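Folding cell budget, what am I forgetting?

Posted in: Equipment and Purchasing

dredix_nusrat
Small linen service, 2 folding tables, trying to get a number together by February. Arm is quoted, grippers are quoted. Boss wants one line for "everything else" and I dont have it. Towels only for the first phase. Anyone been thru this?

gcinar
What state are the towels in when they get to the arm? That's your whole budget right there. Flat and square is cheap. Out of a bin is not.

dredix_nusrat
Not flat lol. Like this

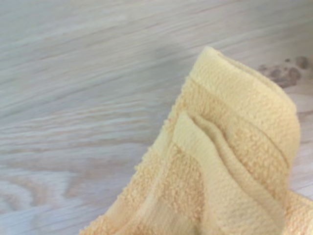 Reply 4
burnik_ops
Yeah ok so that's bunched, border doubled back on itself. You need to price a spreading step. Separate line, dont bury it in integration. We buried it at Gamden and had to go back and ask for 42 thousand more. Not a fun meeting.

Reply 5
gcinar
Disagree on a separate spreader. Woven band is smooth, the rest is loops, so you've got something to find the edge by. Wrist camera plus a decent second grasp and the arm can do its own spreading. Slower but no extra machine.

Reply 6
burnik_ops
Slower how much tho. If she's paying for an arm to pull corners half the shift thats money too. And pale yellow on pale wood, good luck with the edges. Put a dark top on the table, put it in the budget NOW.

Reply 7
gcinar
Table top fine, agreed. Cheap. Still wouldn't buy the spreader before a trial. Ask Jayawardena for a paid trial with your own towels, not their demo ones. Demo ones are always new and stiff.

Reply 8
dredix_nusrat
Ok so table tops, trial, spare finger pads, spreader as an option. What did you guys put for spares?

burnik_ops
4 sets of pads. Terry eats them. And get the 97 percent uptime thing in writing or take it out of your spreadsheet.

dredix_nusrat
Will do. Asking for the trial quote this afternoon, will post the number when I get it
- Nusrat Khan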